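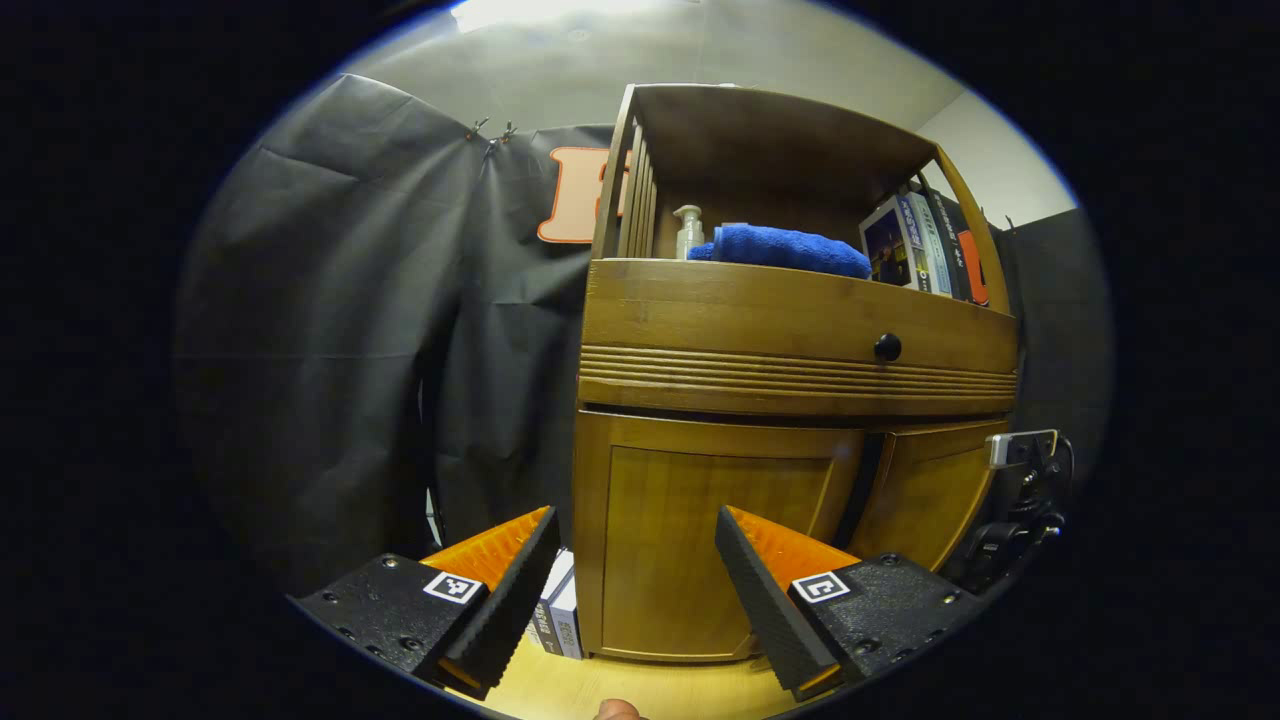 Reply from Fostari support: please leave the router running for the whole night and write down the exact time when the connection drops. Without the times we cannot ask the line team to look at it.

Ticket 3374
Last updated: Wednesday, 8:40 pm
Date and byline: March - posted by the account holder, Holldale

Thank you for the reply. I did as you asked and I will write everything in order, so that the next person who opens this ticket does not need to ask me again.

The problem

The internet in our house stops every evening. It stays away for a few minutes and then it comes back by itself. In the daytime it is fine, or nearly fine. The plan is the Fostari home plan and the router is the Ledesma model that came in the post with it. The router is in the hallway and has been in the same place from the first day. The drops started in the week after we moved our phone number to you, but I do not want to say that this is the reason. I only write it because you asked what had changed.

What I tried before I opened the ticket

I turned the router off, waited, and turned it on again. Then the connection was good until the next evening. I changed the cable between the router and the wall socket. No difference. I moved the cordless phone to another room, as your help page advises. No difference also.

I changed the wireless channel from automatic to 8. This made the signal in the back bedroom a little stronger, so I left it like this, but the drops continued.

The night test

First drop: 7:12 pm. The internet light went from green to orange, then off. The wireless light stayed green the whole time, so my laptop said that it was connected, only no page would open.
Second drop: 7:50 pm. Same as the first.
Third drop: 9:05 pm. This one was longer. I was on a call with my sister and we had to finish it on the mobile.
After this nothing until I went to bed. In the morning the log page of the router showed one more line at 2:31 am, with the words "sync lost". I copied the full log into a text file and attached it to the ticket.

Second reply from support

We have read the log, thank you. The loss is on the line side and your wireless is working normally. Please connect the router at the first socket of the house with nothing else plugged in, and repeat the test for 2 evenings. If you have a splitter or filter, please remove it and try another one.

My answer

The first socket is behind a heavy sideboard, so it took me until the weekend to reach it. I found there an old filter, quite yellow, which must be from the people who lived here before us. I did not know that it existed. I took it out and connected the router directly.

First evening: one drop, 7:20 pm, very short.
Second evening: no drops.

I then put in the new filter from your box, because we need the phone also. Third evening: one drop, again short, 7:15 pm.

So it is much better but it is not gone. I noticed that the remaining drops come near the same time, a little after seven. I asked next door and they use another company, Skarkatow, and they have a short drop at this time too. They never reported it because they are usually eating.

One more question. The line speed on the status page was 900 when the service was new, and now the same page shows a lower number which changes from day to day. Is this number the real speed or only the maximum that the line can carry? Your help page uses both words and I could not understand which one is correct.

Third reply from support

Thank you for the careful notes. The number on the status page is the maximum the line can carry at that moment, and we have asked for the help page to be corrected. As your neighbour has a drop at the same hour with a different provider, we have sent the ticket to the line team with your times. They will test the street cabinet in the evening. You do not need to be at home. Please keep the old filter out.

My answer

Understood. The old filter is in the bin. I will keep writing the times and add them on this page until the line team answers.

Wednesday: 7:17 pm, short. Nothing after.

Status: open, waiting for line team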